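I keep hearing that a robot project only counts once it runs by itself while you sleep. I don't buy it. Our corner of the Istby shop is 2 tables and a pile of clamps, and the best evening I've had there this year was spent arguing with Renata Gajewski over how steep the side of a bin should be.

She wants steep, so the bars slide down to the floor. I want shallow, so the gripper has room to get in next to them (she says I'm just scared of scratching things, and okay, maybe a little!).

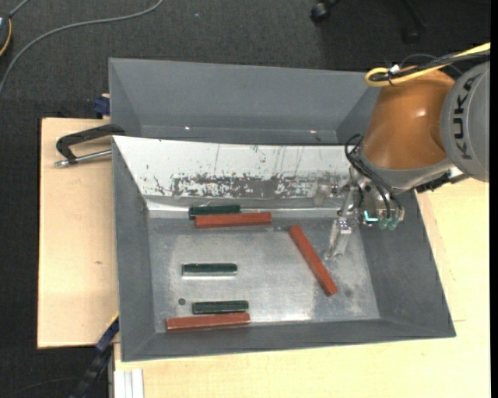 Istby, April

Red bars, green bars, one KUKA arm and a clamp on the tabletop. I love that setup. You can change your mind about it in 50 seconds with one hand, and we do, constantly. Geert Verbeke keeps offering to weld us a proper frame and I keep putting him off.

My gripe is with the people who bolt everything down in week one. A bar lying right up against the wall is a great problem to have, and you only get to enjoy it if the wall can still move. Look at the scrapes on that white panel. I'd take those over a clean one any day.

Renata still wants it steeper.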